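Gavetas de colores: notas para la charla
Versión del 11 de octubre de 2023
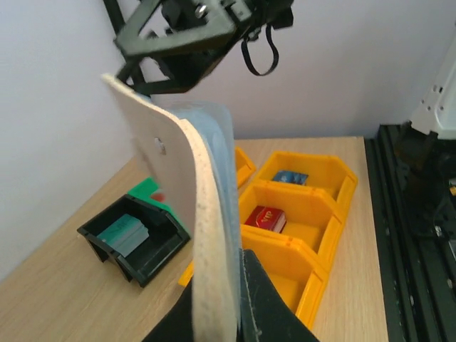 Kimie Hosoda me escribió al leer el resumen: que en Doucette llevan desde enero con gavetas amarillas, verdes y negras, que la gente encuentra las cajas antes y que no entiende a qué viene tanta desconfianza.

Empezar por ahí. Leer el mensaje despacio. Preguntar a la sala: ¿antes que cuándo? ¿Lo midió alguien?

Lo que promete el método Stomamden: un color por familia de producto, cajas pequeñas de pie o tumbadas según quepan, mesa despejada. El folleto habla de 200 referencias "localizables de un vistazo". Yo he trabajado con 1000 y el vistazo no me llegaba ni a la segunda balda.

Mi primera pega: el color lo aprende quien montó el sistema. El que entra en enero a cubrir una baja ve una gaveta amarilla y piensa que es amarilla. Punto. (Pausa. Aquí en Usivstead se rieron, no contar con ello.)

Volver a la foto. Una unidad amarilla con tres compartimentos: una cajita azul al fondo, una roja con letras doradas que dicen VIP en el del medio. A la izquierda, otra gaveta, negra, con una caja azul verdosa dentro. Pregunta para el público: ¿qué familia es la amarilla? Dejar que contesten. Cada uno dirá una cosa.

Segunda pega, el dinero. Danby nos presupuestó 3000 euros por gavetas y etiquetas. Las etiquetas solas habrían resuelto casi todo. Sylvie Li no está de acuerdo y seguramente lo dirá en el turno de preguntas; darle la palabra pronto, que si no se come el final.

Concesión, que no se me olvide: los compartimentos sí sirven. Una caja pequeña suelta en un cajón grande acaba debajo de otra. Separar funciona. Lo que no me creo es el arcoíris.

Prueba que propongo: 2 semanas con gavetas del mismo color y etiqueta delante, otras tantas con colores y sin etiqueta, y apuntar cada búsqueda. A Kimie le he ofrecido hacerla en Doucette. De momento no ha contestado.

Si sobra tiempo: el asunto de las tapas. Si no, pasar directamente a preguntas y dejar la foto puesta.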